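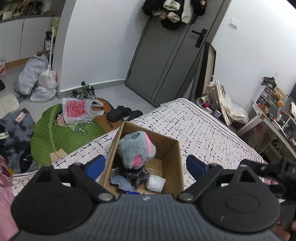
Rongrong Zheng
I'd go with the softer pads before you change anything else. We ran the Cornier hand-held and the Estine one side by side in July, same boxes, same people, and the pads made more difference than the linkage did. With the stock pads on both, the Estine was worse at anything in slick plastic. With the same pads on both I couldn't tell them apart.

plainbearing
Which pads, though? Mine are blue like those and I have two sets that look identical and are not the same hardness. One set marks with a fingernail and the other doesn't.

tmk_shop
Disagree about the linkage. The Cornier needs more room on the outside when it opens. If you go over the wall of a carton with one finger in and one finger out, fine. If you need both fingers inside next to a wall, you run out of space fast. Pads don't fix that.

Rongrong Zheng
True for narrow cartons. Ours were wide enough that it didn't come up. plainbearing, we used the softer set. They wear faster. I got 11 days out of the first pair before the edge started to lift.

oldservo
11 days of what? Full shifts or a few picks after lunch?

Rongrong Zheng
Full days. 2,000 picks on that pair, going by the log.

plainbearing
OK, that's better than I expected. I swapped at half that.

gantry_dan
What are people using for test items? I see a lot of comparisons done with blocks and cans and then the thing falls over on a plush toy or a crumpled bag. A plush gives you a good grip almost anywhere, but it hides how far the fingers have closed. Shiny film is the opposite problem.

tmk_shop
We mix them on purpose. Something fluffy, something flat, something in clear plastic, all in one carton. The flat packets against the wall are the worst of it for me. Neither gripper gets under them without tipping the box.

oldservo
I still don't see why you would pay for either one. The Rakthorpe is heavier but you can get parts for it. I broke a pivot pin and had a new one the same week.

gantry_dan
Heavier by how much? My wrist was done after an hour with the Rakthorpe.

oldservo
Never weighed it. I rest my elbow on the table.

plainbearing
Has anyone tried the Ye controller with the Estine? Mine loses the width reading when I close slowly. Fast closes are fine.

Rongrong Zheng
Yes. Change the filter setting from 88 to 18 and calibrate again with the fingers fully open. It still drifts a little by the end of the day.

plainbearing
Set it to 18 and the slow closes read now. I'll run the soft pads next and post the wear.

tmk_shop
Post the carton width too, please.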